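Diciembre, cuaderno del taller de análisis electoral. Entrada de las 16:40.

Sigo con el pacto de Kolmont. Mutua Mwaipopo da por hecho que la alianza entre la lista de Adjoa Sarpong y los de Godfrey Biwott les asegura el gobierno regional. Yo no lo veo. Sumar los votos de dos partidos en una hoja de cálculo supone que todos los electores obedecen, y en Idstead ya vimos que no: la suma teórica daba mayoría y se quedaron a 318 votos.

Rehíce el cálculo con transferencia parcial. Si se pierde uno de cada 7 votantes de Biwott, la coalición aguanta. Si se pierde uno de cada 3, adiós. La encuesta de Ostapchuk no sirve para decidir entre una cosa y otra: 1.000 entrevistas para toda la región, y los de Biwott son una submuestra ridícula. Además preguntan por «simpatía hacia el acuerdo», que puede querer decir cualquier cosa.

Pendo Makokha insiste en las tres consejerías prometidas. Le pedí la fuente y es una frase de un mitin en Nondonon, sin papel firmado. Lo apunto como rumor. Ojo, que en el borrador de ayer figuraba como hecho. 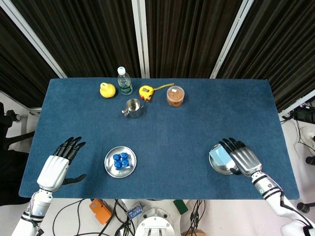 *Mesa con fieltro azul oscuro y platos metálicos.*

Stella Lema revisó los ficheros por distrito y encontró Nondonon duplicado. Corregido en la versión de esta tarde; los gráficos anteriores no valen, no los circuléis. La ventaja de la coalición se encoge, aunque sigue ahí. Mutua dice que es ruido. Puede ser, pero lo mismo dijo en Idstead.

Pendiente:

- pedir a Ostapchuk los cruces por recuerdo de voto (segunda vez que los pido)
- separar voto urbano y rural en Kolmont
- preguntar a la gente de Sarpong quién encabeza la lista conjunta; cada uno me cuenta una versión
- quitar del informe la palabra «histórico»

De momento dejo la previsión en «abierta». Mutua quiere poner «probable» y no pienso firmarlo con estos datos.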